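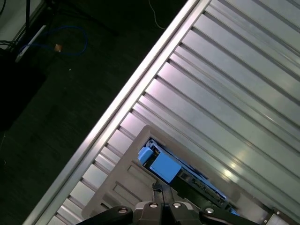 Compartment tray on a ribbed aluminum panel.

Regripping Golf Clubs at the Bench

These notes cover standard slip-on rubber grips installed with double-sided tape and solvent. Putter grips with a flat front follow the same steps with extra care at alignment. Air-installed and screw-on grips are a separate subject.

Before you start

Check the butt diameter of each shaft and match it to the core size molded inside the mouth of the grip. A core smaller than the shaft stretches the rubber and gives a thinner grip with a harder feel. A core larger than the shaft gives a thicker one. Mixed sets often have mixed shafts, so measure every club.

Write down the playing length of each club and the position of the old grip's lower edge. A pencil mark on masking tape below the grip is enough.

Work at 70 degrees or a little above. Cold rubber is stiff and slides poorly. Grips that have been stored in a cold garage should come indoors the night before.

Removing the old grip

Clamp the shaft in a vise with a rubber shaft clamp. Bare jaws will crush graphite and can mark steel. Tighten only until the shaft stops turning.

On steel shafts, use a hook blade and cut away from the body along the full length of the grip. On graphite, a hook blade is still preferred, held nearly flat so the point does not dig into the fibers. Never use a straight utility blade on graphite. A scratch through the paint may be cosmetic, but a cut into the wrap is a break waiting for a hard swing.

Peel the old tape in one direction. If it tears into strips, warm it with a hair dryer on the low setting and try again. A heat gun is too hot for graphite. Take off the remaining adhesive with solvent and a plastic scraper, then wipe the shaft until a clean rag comes away clean.

Light rust on a steel butt can be removed with fine abrasive. Joon-young Kwon finishes his with 3,000 grit, but under tape this makes no difference.

Taping

Use 2-inch double-sided tape laid lengthwise and wrapped once around. Start at the pencil mark and run past the butt end by a thumb's width. Twist the overhang and push it into the open shaft. This keeps solvent from running down inside, where it can loosen a tip weight or leave a rattle.

Each additional layer of masking tape under the double-sided tape builds up the diameter slightly. Build up the lower hand only if less taper is wanted, and end the extra layers at staggered points to avoid a ridge.

Installing

1. Plug the vent hole in the cap with a golf tee.
2. Pour solvent into the grip, cover the mouth and shake.
3. Pour the solvent out over the tape, covering the full length. Catch the runoff in a pan.
4. Squeeze the mouth of the grip over the butt and push in one continuous motion until the cap seats.
5. Sight down the shaft with the face square and turn the grip until the logo or reminder rib lines up.

If the grip stops halfway, do not force it. Pull it off at once, add solvent and start over. Once it has grabbed, the usual result is a lost grip.

Check alignment again after a minute. Stretching the lower end past the pencil mark thins the grip, and it tends to creep back.

Drying

Water-activated tape needs to sit overnight. With mineral spirits, allow a full day. Fast solvents may be ready in 60 minutes, but follow the time on the can. Stand the clubs with the grip end up, away from direct sun.

Solvent vapor is flammable. Keep the door open, keep pilot lights off, and lay used rags flat outdoors until dry.

Cleaning between changes

Dish soap, warm water and a soft nail brush will restore most rubber grips. Rinse, towel off and air dry. Cord grips hold more dirt and take a stiffer brush. Replace any grip that stays slick after washing or shows cracks at the thumb position.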